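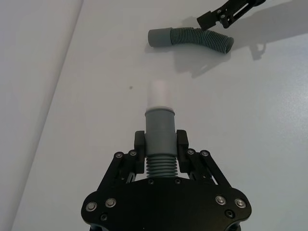
Hose connectors: frequently asked questions

Questions we get most often at the Skakach parts counter and by email. If yours isn't covered, write to us with the make of your machine and a photo of the old fitting.

Which hose does the grey connector fit?

The grey corrugated connector with the smooth cuff fits Julter drain and suction hose in the standard size. It also fits the older Anghel hose, but only the ribbed kind. Smooth-wall Anghel hose needs a different end, which we order in.

What are the parts called?

We use three names on the website and on invoices. The corrugated section is the tail. The smooth grey section is the cuff. The white tube that comes out of the cuff is the spigot. If you ask for a cuff, we will assume you want the grey part alone, so please say "complete connector" if you need the spigot too.

My connector has no white collar. Is it the same one?

Probably not. The bright white collar ring sits where the spigot enters the cuff. Connectors without it are the earlier pattern, and the spigot on those is a slightly different diameter. Measure across the outside of the spigot before ordering.

How do I fit it?

Turn the machine off at the wall and empty the hose into a bucket.
Cut the old end off square with a sharp knife. Cut in the valley between two ribs.
Slide the clamp onto the hose.
Push the hose over the tail with a twisting motion until it stops.
Bring the clamp back over the join and tighten with a screwdriver.
Push the spigot into the outlet by hand. It should go in firmly with no tools.
Run a short cycle and check the join with a dry tissue.

Do I need glue?

No. Glue makes the connector impossible to remove and we can't accept it back. If the join weeps after the clamp is tight, the hose end is usually cut on an angle. Trim it and try again.

The hose won't go on. What can I do?

Stand the end of the hose in hot tap water for 95 seconds, then try again while it is still warm. A little dishwashing liquid on the tail is fine. Don't use cooking oil or petroleum jelly.

Where should I hold it when pushing it in?

Hold the smooth cuff. The corrugated part flexes and will kink if you push from there.

Can it be used outdoors?

It can, but keep it out of direct sun. The grey plastic goes chalky and brittle over a few summers. For greywater lines in the garden we recommend the Bisero connector, which is black and thicker in the wall.

How do I clean one?

Take it off the hose and soak it in warm water with a spoonful of bicarb. Use a bottle brush inside, as lint catches in the ribs. Rinse and leave to dry before refitting. Don't put it in the dishwasher.

Can I buy the clamp separately?

Yes. Clamps are sold singly or in bags of 19. Plumbers and repairers can order connectors by the carton of 300. Ask for Nuria Kassa about trade accounts.

What is your returns policy?

Unused connectors can be returned within the month with the receipt. We don't take back fittings that have been on a hose, unless they are faulty. For faulty items, email Ignacio Lyons with a photo and your order number and he will arrange a replacement.

Are you open over the holidays?

The counter closes for two weeks in January. Online orders placed in that time are sent when we reopen. Normal counter hours are 8 am to 4.30 pm.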